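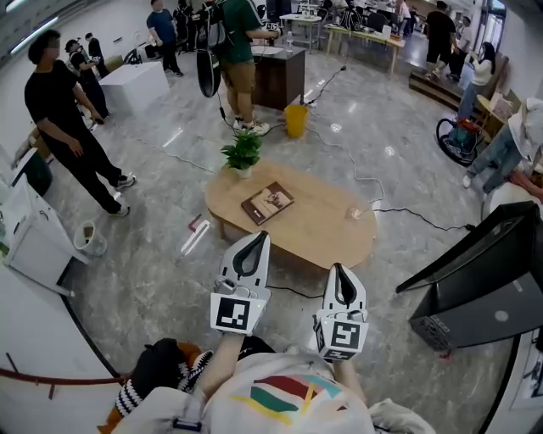
Trip Planning > Lakes and Mountain Walks > Lake Tuditz loop, which way round?

mogens_e
Posted 2018-05-18
Hi all, first post after years of reading! My daughter and I are finally doing the Lake Tuditz loop and I'm so excited I've already packed twice. We've got four days and we'll be carrying a tent, though we'd be happy to sleep at the guesthouse in Ziko if the weather is foul. What I can't settle is the direction. The old guidebook says clockwise from Ziko, over the Flasa saddle on the second day and down to the lake from above. The bloke at the gear shop said only a goose would do it clockwise. Which is it? Also, is there water up top, or do we carry it from the river?
Mogens Eyvindsson

tarnhopper
Clockwise! Clockwise every time! You come over the saddle puffing like a steam train and the whole lake is suddenly there under you, the two little islands and the dark forest on the far shore, and you sit down whether you meant to or not. I've done it both ways and I can still tell you what I had for lunch the day I first saw it from up there (sardines, squashed bread, half an orange).

The saddle is right on 2000 metres, so you'll feel it a bit with a full pack, but the track is good and the zigzags are kind.

Riis_B
I'm going to disagree with tarnhopper, as I seem to every autumn. The view from the saddle is wonderful, no argument. But clockwise puts the steepest climb on your second day when the packs are still full of food, and then you drop to the lake down the loose gully on tired knees. Go the other way and you walk the shore first, nice and flat, warm up properly, and take that gully going up, where loose rock is much less bother. My knees are older than this forum and they vote anticlockwise.

Water: there's a spring below the saddle on the Flasa side, coming out under a big split boulder. Good cold water. I've seen it down to a dribble late in the season, so fill up at the last stream as well.
Bent

tarnhopper
Bent, we've been over this, the gully has a new line now! They moved the track onto the left bank and put steps in the worst bit. It's a different walk from the one you remember.

Riis_B
I walked it in March. The steps stop halfway.

tarnhopper
Okay, fair, the steps stop halfway. The top half is so much better though.

angelica_d
Hello Mogens! I did this with my sister two summers back and I'd go again tomorrow. We went anticlockwise, mostly by accident (we got off the bus at the wrong end of the village), and I loved it. The shore track is the best part of the whole loop if you ask me. It goes in and out of little bays with grey pebbles and there are grebes everywhere, and at the north end the reeds open up and you get the mountain upside down in the water if you're up early enough. We were up early because the tent leaked.

One thing I'd add is to leave time for the inlet. The Kárason stream comes in there across a wide flat of gravel and changes colour with the light, sort of milky green one minute and nearly blue the next. We lost a whole afternoon to it and had to cook tea in the dark.
Angelica

mogens_e
Oh this is brilliant, thank you all. Angelica, the inlet is going on the list in capital letters. Is the gravel flat easy to cross, or do we need to get our feet wet? My daughter is 14 and would cheerfully swim it, I'm asking for myself.

angelica_d
Feet wet, up to the shin when we were there. There's a footbridge further upstream but it adds a fair bit of walking through boggy ground. We took our boots off and screamed.

rameshc
Please be a little careful with that crossing. I love that inlet too, but it rises quickly after rain in the hills, even when it's sunny where you're standing. If the water is cloudy and you can't see the stones, use the bridge. The bog is only a bog.

On the depth question that always comes up, the sign at the Ziko jetty gives the lake as 285 metres at its deepest, and the old map in the guesthouse hall says 394. I've been going there since I was a boy and have heard people argue for both over dinner, very loudly. Does anyone here know of a proper survey?
Ramesh Chaudhary

Riis_B
The jetty sign is the right one, I'd say. The map in the hall also has a village on the eastern shore that has never existed.

tarnhopper
I want it to be 394! Let me have this!

eb_paddler
Ramesh, I don't think either of them is measured from the same level. The lake sits higher in spring with the melt and drops a good way by the end of summer, you can see the pale band on the rocks. That wouldn't cover the whole gap of course. My uncle used to lower a line off his boat for fun and ran out of line, so no help from our family.

For Mogens, I'd throw in a third choice. Don't do the loop! Walk in along the west shore, camp two nights on the same spot near the inlet, and do the saddle as a day walk with a light bag. You get tarnhopper's view, Bent's knees stay happy, and you walk out the way you came. I've done it like that with my kids and they still talk about it.
Eyvindur

tarnhopper
No no no, a loop is a loop. You can't come home and say you did two thirds of a circle.

eb_paddler
I can and I do.

Riis_B
I rather like that plan. You'd still have to come down the gully, mind, if you want the view from the top, but with a day pack it's a different animal. Take a pole each.

angelica_d
There's good flat camping just south of the inlet, back from the water under the birches. Don't pitch on the gravel itself, for the reason Ramesh gave. And bring something for the midges, they were fierce at dusk and completely gone by breakfast.

mogens_e
I read all this out at the kitchen table and my daughter has voted for Eyvindur's way, on the grounds that she only has to put the tent up once. I was leaning clockwise right up to the word "gully". So it's west shore, two nights under the birches, and the saddle with light bags if the cloud stays off. Poles are coming, and so is an enormous amount of midge spray.

Last question, does the guesthouse in Ziko still do the trout?

rameshc
Yes, and order it when you arrive, before you take your boots off. It goes early.

tarnhopper
Have a fantastic trip, even if it isn't a circle. Sardines on the saddle, please, and a photo of the islands!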